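Kidby Project – Progress Report to the Guvwood Fund
Reporting period to end of September
Prepared by Dwight Bélanger

1. Work done this period

The main task was to finish recording demonstrations for the block sorting work and to train the first full set of policies on them. We now have 609 demonstrations that passed review. Wayne Wong did most of the reviewing and threw out any recording where the operator stopped partway or picked up a block of the wrong colour.

The method is the one set out in the proposal. A person drives the arms through the task, the wrist cameras and joint positions are recorded, and a policy is trained to copy the movements. What we have added is a short correction step. When the policy stalls, the operator takes over for a few seconds, and only that section is put back into the training data.

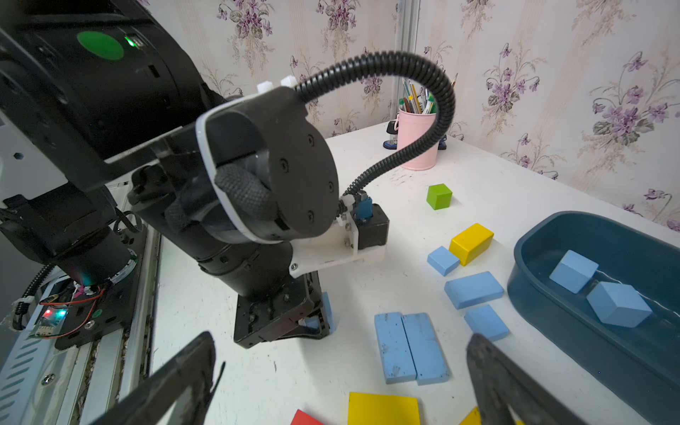

Corrections turned out to be cheaper to collect than whole demonstrations, and they changed the behaviour more. Our test task is to move the light blue blocks into the teal tub and leave every other colour on the table. The set includes cubes, flat blocks and long planks, and the planks are where the early policies had the most trouble. They would close on a plank near its end, lift, and lose it on the way over. After 2 rounds of corrections this was much less common, though it still happens when two planks lie side by side.

2. Camera views

We trained the same policy with one wrist view and with both. The two-view version was slower to train by about 10 hours, but it was clearly better at choosing which block to go for next. We put this down to one arm often hiding the block the other arm needs.

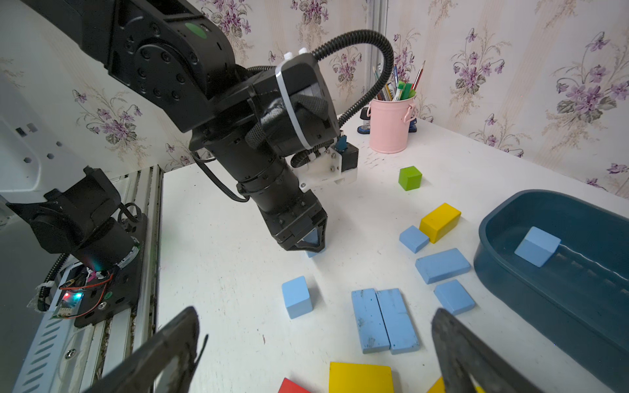 The one-view version also tended to go back to a spot it had already tried. We looked at whether this was a fault in the Kamolrat logging software, which had been dropping entries earlier in the year, and found that it was not. The logs were complete. The policy has no memory of past attempts, and with a single view it had too little to go on. We will use two views from here on.

3. Problems

Crowded blocks are still the weak point. If the target is out in the open, the grasp is usually fine. If it is pressed against something else, the fingers tend to push both blocks along the table. More demonstrations of the ordinary kind did not help much with this, so we have started recording sessions with the blocks set close together from the start. 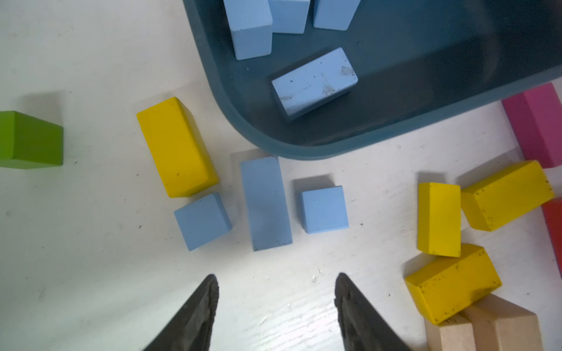 Wrist camera view, gripper open, with blocks on the table and in the tray.

We also lost time to calibration. The offset between the cameras and the grippers drifted over long sessions, and 6 sessions had to be recorded again. Wayne now checks the offset before each session and again at midday.

4. Next period

– Finish the close-set recordings and retrain.
– Run the correction step with a second operator, to see how much the result depends on who is driving.
– Send the reviewed data to our partners at Enumen, who will train their own policy on it for comparison.

Spending is within budget. We ask to move the unspent travel amount to operator hours, and a revised table will follow by separate email.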